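Come and help us find out whether robots learn better from people who get things wrong

Hello! I'm Aldana Echeverría and I run a small study at Saavedra, over at the Clernness site, and I'm after people who'd like to spend an afternoon steering a simulated robot arm round a simulated kitchen. No experience wanted (really, beginners are my favourites).

The method goes like this. You do a kitchen job by remote control, and our learning program, Kustex, tries to copy you. Most groups throw the fumbled attempts away. We keep them, fumbles and all, and let Kustex see how a person gets out of a muddle. In our first round we had 119 recordings, and the version trained with the messy ones left in got stuck less often at the microwave door. I was thrilled! But they all came from people in our own office, so now I need you lot.
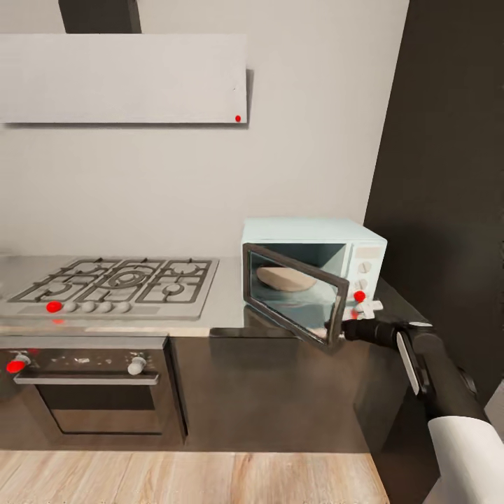 Gripper at the edge of the open microwave door.

You'll get two views on your screen, one of the kitchen and one from much nearer the gripper. The near one takes some getting used to, I won't pretend otherwise. Everything looks enormous and you lose your sense of which way is left, and then after a few goes it clicks and you're off.

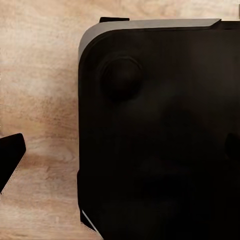
Close-up view: gripper finger at lower left, wood showing between it and the large black object.

Sessions last 2 hours with a tea break in the middle, and there are seven places left in the April group. We pay with a Droston gift card, and I'll cover your bus fare if you keep the ticket.

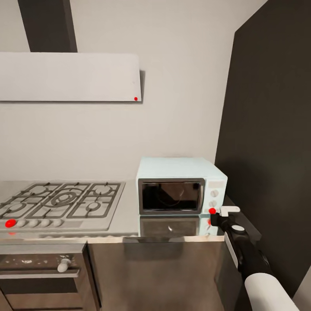
You need to be over 18 and happy using a hand controller. Glasses are fine, left-handers are very welcome (we're short of them), and if you get queasy playing computer games do tell me first so we can plan more breaks. You can stop whenever you like and still get the card.

To put your name down, ask for me at the Saavedra front desk or ring before 7 in the evening and leave a message with a good time to call you back.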